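December 31, 2019

Last day of the year and I spent most of it at Lirmont with the two-armed machine. Got in early. The heating had been off overnight and the floor tiles were bitterly cold, so I kept my coat on until the kettle had been round twice.

The job was the fingertips. The old pair had been on since April and the right one had begun to let cloth slip, mostly on thin stuff like vests. Tanner sent the new plates before Christmas and they had sat in their bag on my desk. Two screws a side. The left came off without any trouble. The right had thread lock on it, which I don't remember using, and I had to warm the screw and lean on the driver before it would move. Cleaned the threads, put the new plates on, did them up by hand and then with the small torque driver.

After that I opened and closed each gripper 200 times with nothing in it and sat listening. The left is quiet. The right has a faint tick near the fully open end. It had the same tick before I touched it, so I wrote it in the book and left it.

The cable on the right arm took longer than the plates did. It had worked its way down and was pulling at the plug whenever the wrist turned. I undid the ties, gave it a longer loop at the top and tied it again further down. Moved the wrist slowly to both ends of its travel by hand. It has enough slack now, perhaps a bit too much, and it will want watching near anything it can catch on.

Had a sandwich, then set the zero on both grippers again and started on the cloth. The box and the stool stayed where they were so I could compare with the old log.

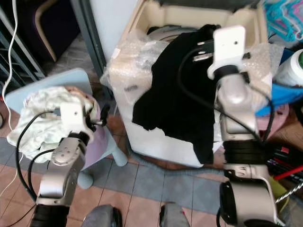 Right gripper on the black garment at the box, left one on the green cloth on the stool. New plates on both.

Ran 26 picks in the afternoon, going between the two sorts of cloth. The right hand dropped two, both when it had taken hold too close to an edge. I brought the closing force up one step and did the last few again, and it held. I don't want to go higher than that with new plates. The old ones wore fastest in the weeks when we had the force turned up.

The run counter on the arm stood at 900 when I shut down. Reltis want the joints looked at every thousand, so that will fall in the second week back. I have put it on the wall calendar and also written it on a bit of tape by the switch, as I missed the last one by a good margin.

Still to do: order two more of the short screws, find out about the tick, ask Sterden whether they have a softer cable in the same length. The one we have goes stiff in the cold and I think that is half the reason it creeps.

Wiped both arms down, parked them, power off at the wall. Old plates are in the bag the new ones came in, marked left and right.

Home by six. It had started to rain. Soup, then bed well before midnight if the neighbours allow it.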